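Joralov Tray Service Set
Item 948 – Dining and Canteen Supplies

The Joralov set provides a place setting for one person, arranged on a blue tray with a raised rim and rounded corners. It is supplied by Flultgate to schools, clinics and staff dining rooms.
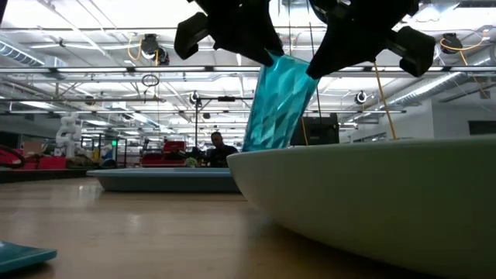
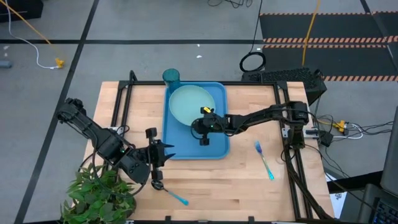
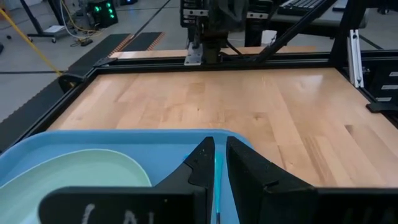

Joralov tableware in blue and green shades, on a light wooden tabletop.

Contents: tray, round plate in pale green, translucent tumbler, fork and spoon. Bowls are ordered separately.

Cartons hold 22 sets. Orders of up to 2000 sets ship from the Clavusis warehouse within 5 working days – larger orders are quoted on request.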